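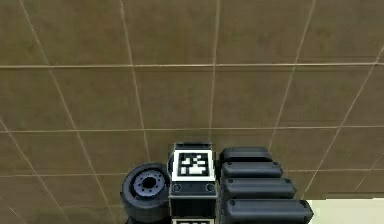 Big olive-brown tiles with thin pale beige grout, rendered view

Pale or dark grout for a kitchen floor?
Forum: Floors and walls > Tiling

laimute_a
3 April 2025
Good evening to all. I am preparing the floor of our kitchen and I have a question which is perhaps small, but I cannot sleep well with it. The tiles are already bought, large squares in a brown that goes a little to green. My husband wants pale grout so that one sees the grid. I want a grout of nearly the same colour as the tile, because I am the person who washes the floor.

The kitchen has 62 tiles if we do not count the cut ones. There is a door to the garden and we have two dogs. The floor below is concrete from the time when the house was built, and the tiler, Mr Figueroa, has told me it is flat enough but it must be primed.

He will come in two weeks and he wants to know the colour before. Please tell me your experience, also if it is bad.

Laimutė Avotiņš

toledo_f
Bad experience, then. We had pale grout in the kitchen at our old house in Palberg. The first year it was lovely. In the second year there was a dark path from the cooker to the sink and from the sink to the back door, and the rest of the room stayed pale, so it looked as if somebody had drawn a map of our habits. I cleaned it with a brush on my knees more than once. Take the dark one.

vmockus
I have to disagree with Florencio a little. What he describes is a cement grout which was not sealed, or was sealed once and then forgotten. I have pale joints in a hallway and they are still pale. I put sealer on them every spring. It takes one evening, and for the night we use the other door.

Dark grout has its own trouble which people discover too late. It can dry with white clouds in it, mostly when the tiler has used too much water for mixing or for washing. On pale grout you would never see the clouds.

toledo_f
It was sealed. I sealed it myself.

vmockus
With what? And how long after the grouting? If the joints are still damp inside, the sealer does not go in.

toledo_f
I do not remember the name. The next day, I believe. We wanted to put the furniture back.

vmockus
Well, there you have it. The grout we used asked for four days before sealing. Read the bag, each one is different.

anibal.s
Laimutė, may I ask how wide the joint will be? I find this more important than the colour. With a 2 mm joint the grout is so little of the floor that your husband and you can both be content. With 6 mm it becomes a pattern and then the colour decides everything in the room. But do not let anybody go narrower than what the tile permits. If the tiles are not all exactly the same size, the narrow joint will show it.

Also look at the room in the direction from which you enter. A strong grid pulls the eye to the walls, and if the walls are not straight (mine are not, the house is from my grandfather) you will see the thin triangle of cut tiles along one side each time you come in with the shopping.

laimute_a
Thank you, this is very useful. Mr Figueroa spoke of 3 mm. About the walls I did not think at all. I went with the tape measure just now and the kitchen is wider at the window than at the door, not by much, but it is. Oh dear.

anibal.s
It is normal. Ask him to divide the error between the two sides, or to put the worst side below the cupboards. A good tiler will lay out a row dry before he opens the adhesive. Stand in the doorway and look before you say yes.

ezequiel_figueroa_tiles
Hello Laimutė, my daughter has shown me this discussion, so I write also. The dry row I would do in any case. For the crooked wall, the cupboards will hide most of it on the left side, please do not worry.

On the colour I will put what you both choose. My opinion is one tone darker than the tile or one tone lighter, and not further. Mrs Mockus is right about the white clouds, but it happens when someone is in a hurry with the sponge. Mr Toledo is right that between the cooker and the door every pale grout gets darker, sealed or not. I see it in each house with dogs.

vmockus
"Every pale grout" is strong. Please come and see my hallway.

toledo_f
A hallway has no frying oil.

vmockus
It has wet boots and a bicycle.

anibal.s
What about epoxy grout? I have not used it on a floor, only behind the basin. It does not need sealing and it does not drink the oil. It cost me up to three times the price of the normal one and the tiler complained during the whole work.

ezequiel_figueroa_tiles
I also complain when I do it. It can be done, but I must take a helper, as it goes hard quickly, and on a tile with a rough face the film is difficult to remove. These tiles have some texture. I would not.

laimute_a
We have talked at supper. My husband agrees to something between, a grey-beige which is darker than he wanted and paler than I wanted. The shop gave me a sample stick of it and on the tile it looks calm. I will order one bag more than is needed and keep it for repairs, well closed, if it keeps at all. Does it keep?

toledo_f
In my cellar it became a stone. Buy the small bag and write down the colour number instead.

vmockus
In a bucket with a good lid mine stayed usable until the date on the bag, but here I agree with Florencio, the number is what you need. I wrote ours inside the door of the fuse box.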